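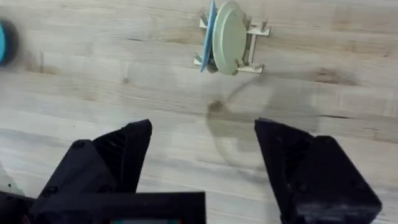
Subject: Re: [flatshare-list] Dishwashing rota, again

Hello all,

Thank you for the long answer on Thursday. I read it two times, and I want to reply to some points while I still remember them.

> We gave up the rota after one winter. With 51 people in the house
> it was always the same ones at the sink. Now each table washes its
> own things directly after the meal, and the kitchen is closed until
> it is done. It is strict, but the arguments stopped. What do you do
> in Sutulholm? And did you ever solve the problem of the hot water?

In Sutulholm we are a smaller house, so I am not sure that the closed kitchen would work for us. Our people come home at very different hours. If I close the kitchen at eight in the evening, the ones with the late shift cannot cook, and they pay the same rent as everybody.

What we have is a board next to the door with one hook for each room. Who cooks, moves the tag to the left. Who washed, moves it back. In January we had a bad period when all tags stayed on the left for a week, and then we spoke about it at the house meeting.

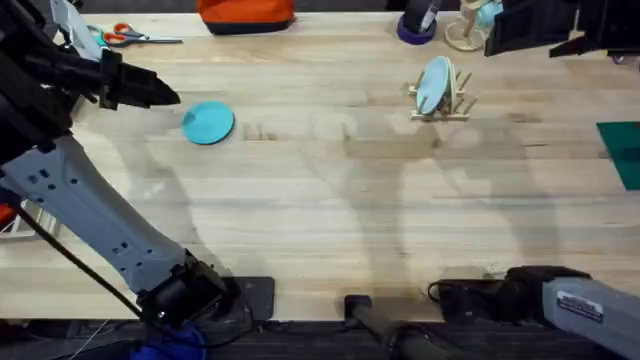 About the hot water: yes, partly. The old boiler had 100 liters and it was empty after the second shower. We asked for two offers. Hornix wanted to replace everything, and the price was 3000 without the pipes. Janevski offered to keep the pipes and put a second tank in the cellar for 2187, with the work included. We took the second one. The water is now enough for the morning, but the person who washes dishes late still gets it lukewarm. I would like to hear if other houses use a timer for this, and at what hour you let it heat.

One more question, for those who use the Pedisico booking page for the laundry room. Can you make a booking repeat every week? I find only single bookings, and I enter mine again each Sunday.
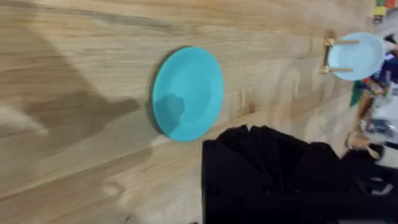 I also agree with what you wrote about guests. We let them wash up if they offer, but we do not ask. Some members think this is too soft. My opinion is that a guest who stays longer than three nights should get a tag on the board like the others, and I will propose it at the next meeting. If your house has a written rule for guests, please send it to the list, also if it is not in English.

Best regards from Sutulholm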